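Search this site: type a keyword Go

How to Fit a Hard-Shell Equipment Case with Layered Foam

By Su-chen Hung
10/14/20
Shares 171 | Comments 11

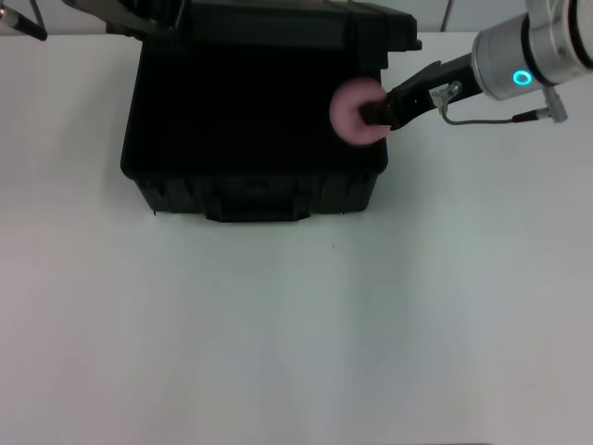

Black hard-shell case on the bench, handle side forward, and a pink foam ring.

This page covers lining a rugged plastic case with cut foam. The method applies to any case with straight interior walls and a hinged lid. Cases with a molded insert need the insert removed first, and the steps for that are at the end.

Tools and materials

- Closed-cell foam sheet for the base and the middle layers
- Softer convoluted foam for the lid
- Steel ruler, square, and a fine marker
- Long snap-off knife with fresh blades
- Foam-safe spray adhesive
- Brown paper for templates
- Foam rings or short foam tubes for round items (optional)

Step 1. Set up the work surface

Use a smooth, light-colored table. Marker lines and foam crumbs are easier to see against white, and grit under a case will scratch the shell. Put the case down with the handle toward you. Open the lid and check that it stays up without being held. If it does not, tie it back.

Step 2. Measure the interior

Measure at the floor of the case and again at the rim. Most molded cases taper, so the two readings will differ. Write both down. For the depth, measure from the floor to the mating line of the lid and leave out the gasket channel. The case used for the Zallix kit at our shop in Itinham has a usable depth of 102 mm.

Add 2 mm to the length and width of every layer. The foam should be held by light compression against the walls. If it has to be folded to get it in, it is too big.

Step 3. Plan the layers

Divide the depth into a base pad, one or two cutout layers, and a lid pad. The base pad takes the load when the case is set down hard, so it gets the densest foam. The cutout layers locate the contents. The lid pad presses on them from above and should compress by 7 mm when the case is latched.

Heavy items go near the handle side. A case carried by a front handle hangs with that side up, and weight at the hinge side makes it swing against the leg.

Step 4. Make the paper template

Cut brown paper to the floor size and arrange the items on it. Keep a wall of foam between neighbors at least as thick as a thumb. Trace each item with the marker held upright, then draw a finger notch on both long sides of the outline. Remove the items and check the template against the case before cutting anything.

Step 5. Cut the foam

Tape the template to the foam. Extend the knife blade past the full thickness of the sheet and cut in one pass where possible. Sawing leaves a ragged wall. Cut inside the line by the width of the line. Change the blade when it starts to drag.

For round items, a foam ring can replace a cutout. The item sits in the hole and the ring sits in a square pocket. Rings are easy to swap when the contents change. Test the fit by pushing the item through by hand. It should stop where you leave it.

Step 6. Dry fit

Stack all layers without adhesive. Load the case, close it, and latch it. The latches should need firm pressure from one hand. Tilt the case onto each side and listen. Any knock means a pocket is too large, and a strip of scrap foam along one wall will usually correct it.

Step 7. Bond the layers

Spray the base pad and the underside of the first cutout layer. Wait until the adhesive is tacky, then press together from the center outward. Do not glue the stack to the shell. Bond only the lid pad in place, with adhesive along its border. Leave the case open overnight so the solvent can clear.

Removing a molded insert

Look for screws under the corner pads. If there are none, the insert is probably held with tape. Work a plastic scraper in from the hinge side and lift slowly. Clean off the residue with rubbing alcohol, after testing it on a hidden spot.

Comments (11)

King-fai Fung: Does the 2 mm allowance hold for the soft lid foam too?

Su-chen Hung: Use 3 mm on convoluted foam. It gives more.

Jui-lin Liao: I cut my Ludberg case layers with an electric carving knife. Clean walls, but the corners still needed the snap-off.

Load more comments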